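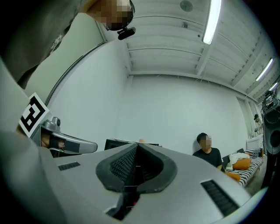

4. Decke, Wand und Licht im Arbeitsraum

Kurs Innenraum und Beleuchtung, Blatt zur vierten Einheit
Orest Ivanyshyn, Stand 2021-04-03

4.1 Die Decke
Wir beginnen mit der Decke, weil sie in kleinen Arbeitsräumen die größte freie Fläche ist. Im Bild ist sie weiß, mit gerippten Platten und parallelen Balken. Eine solche Decke gibt das Licht anders zurück als eine glatte: Zwischen den Balken entstehen hellere und dunklere Felder, je nachdem, wie die Leuchten zu ihnen liegen. Bitte zeichnen Sie darum in Ihrem Plan immer zuerst die Balken ein und erst danach die Leuchten.

4.2 Die Leuchtstoffröhren
An der Decke sind drei Röhren montiert, die nächste leuchtet hell. Wie gleichmäßig das Licht auf dem Tisch ankommt, kann man mit dem Auge schlecht beurteilen. Man muss messen — und zwar in Höhe der Arbeitsfläche, nicht am Boden.
Für unsere Übung gelten diese Werte:
Messhöhe über dem Boden: 80 cm
Abstand zwischen zwei Messpunkten: 100 cm
Lichtstrom der Übungsleuchte Zikov: 3.112 lm

4.3 Die Wände
Die Rückwand ist schlicht weiß. Weiße Wände helfen der Beleuchtung, aber sie können auch blenden, wenn eine Röhre zu nahe hängt. Achten Sie außerdem auf die Ecke, wo Rückwand und Seitenwand zusammentreffen. Dort wird in den Übungen oft ein Messpunkt vergessen.

4.4 Der Bildschirm
Vom schwarzen Monitor ist die Rückseite zu sehen. Für die Planung ist seine Vorderseite wichtiger: Spiegelt sich eine Röhre darin, so wird das Lesen mühsam. Man dreht zuerst den Bildschirm oder den Tisch. Die Leuchte versetzt man nur, wenn dieses nicht genügt.

Aufgabe bis zur nächsten Einheit
Messen Sie einen Raum Ihrer Wahl nach 4.2 aus und tragen Sie die Werte in das Formular Nirdale ein. Lesen Sie dazu im Skript die Seite 119. Wer kein Messgerät hat, kann bei mir eines ausleihen — bitte vorher schreiben.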